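Trovow hand-held gripper kit, anyone bought one?
Forum: Data collection gear > Grippers and handhelds
7 replies

benchrat_oh
Looking at the Trovow kit for a packing project. Two handhelds, spare tips, the logging software. Quote came back at $1,197 before shipping, which is either a bargain or a warning. Need to hear from somebody who has put real hours on it. Mostly cardboard, boxes and flat packets.

tapegun77
Have the kit. 4 months in. Grips fine, app is bad. Fingers track well, jaws don't wobble. The app dropped 32 takes on me in one afternoon and support told me to reinstall. Did that. Dropped more on Monday.
Would I buy again? yeah probably

Sidewinder_K
Don't. We had Trendavik handhelds before and after, and the Trovow trigger is way too stiff. People's hands get tired, then they get sloppy, then your data is sloppy. Trendavik costs more but you get that back in usable takes.

tapegun77
Trigger loosens up. Ours did after the first week or so. And the Trendavik weighs a ton, lets be fair.

Sidewinder_K
It's heavier, sure. Balance is better though. I'll take heavy and balanced over light and front-loaded.

benchrat_oh
What about the tips? Sales guy says they last "a full project", whatever that means. Thin paper is my worry. Also does the wide lens see enough past the fingers or are you guessing

quietlathe
Used it on the Tuslow job, mostly gift boxes and cartons. Short version:
Tips: good on cardboard edges, so-so on anything slick. We swapped one pair at roughly 435 takes, could have gone longer.
View: plenty. You lose a bit low down where the jaws sit, otherwise fine for packets in a box. Edges bend a lot, you get used to it.
Cases: skip the hard case, overpriced.
Sönmez sells a softer tip that's supposed to fit. Havent tried it.
Couple of views from the gripper camera, boxes on the table and then a packet inside a carton:
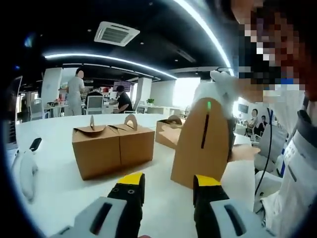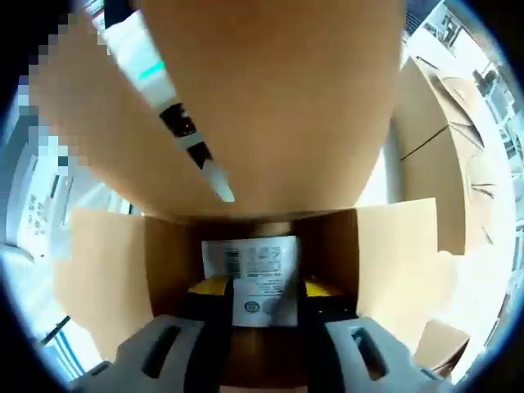
benchrat_oh
ok that helps a lot, thats more room between the fingers than I expected. My cartons are deeper I think. Do the jaws clear the side flaps or do you fold them back first?

quietlathe
Fold them out. You can sneak in with them half up but you'll clip one sooner or later and the take is junk.

Sidewinder_K
Still say try the Trendavik before you pay. They do a loaner, just email and ask. Two weeks with it in your own people's hands tells you more than this thread will.

tapegun77
Loaner is a good idea, agree with that part. If you do go Trovow get the spare tips in the same order, shipping on them seperately is nuts. And export your takes at lunch, don't wait for the end of the day.

benchrat_oh
Asking for the loaner first. Trovow quote is good until the end of December so I've got time. Will post back once I've run both on the deep cartons.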